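About us

Hello, and thanks for clicking through! I'm Dalal Nasrallah and I run Harex, which is a small firm with a long workbench and far too many chargers. We make one thing and we hire it out: Tapsell, a wheeled robot that drives over paved ground, records what it passes and tells you where the surface needs looking at.

I started out doing it on foot. For years I walked squares, precincts and car parks with a clipboard for a surveying company in Anadgate, marking up joints and sunken slabs on a paper plan. I liked the fresh air. I didn't much like kneeling on concrete in February, or finding out back at my desk that I'd missed a whole strip because a delivery van had been parked on it. So I built a trolley with a camera on it, then I put a motor on the trolley, and things rather ran away from me after that.

Tapsell is about the size of a garden wheelbarrow and goes at walking pace. It carries a wide-angle camera at the front and a set of sensors underneath for level and slope. We load a plan of your site, agree the route with you, and off it goes. One of us always walks along behind it – partly for safety, partly to answer the questions, because people do come up and ask (children want to know its name, grown-ups want to know what it cost).

Most of our work is on big open sites like university squares, hospital forecourts and business parks. They look simple on a plan and they're a slog to survey by hand, with joints heading off at every angle and a kerb turning up just when you've found your stride. Tapsell plods along quite happily.

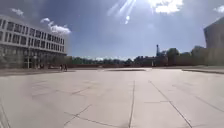 Big slabs, long joints and plenty of sun.

What do you get from us? A map of your site with every joint drawn on it, the pictures to go with it, and a plain list of the places we think you should check. We write the list ourselves, in ordinary words, and I read each one before it goes out. If there's nothing wrong with a patch of paving, we'll say so and leave it at that.

The hire kit comes in two sizes. The small one covers a site up to 100 metres along its longest side and we can normally finish it in a morning. The larger one goes up to 200 metres and takes the day. Each battery lasts 120 minutes and we bring spares. If your site is bigger than that, ring me and we'll work something out.

A few things Tapsell can't do, so you know before you book. It doesn't climb steps, so anything above a kerb needs a ramp or a lift from one of us. It isn't fond of loose gravel. Low sun straight into the lens can wash out pale concrete, and when that happens we'll run the same stretch again heading the other way.

There are 10 of us now, all based at the Drullness workshop, where we moved last July after outgrowing my garage (my neighbours were very patient). You're welcome to come and see Tapsell before you hire it. Bring a plan of your site if you've got one, and let us know you're on your way so the kettle's on.

Dalal
Page updated 24 Jan 2020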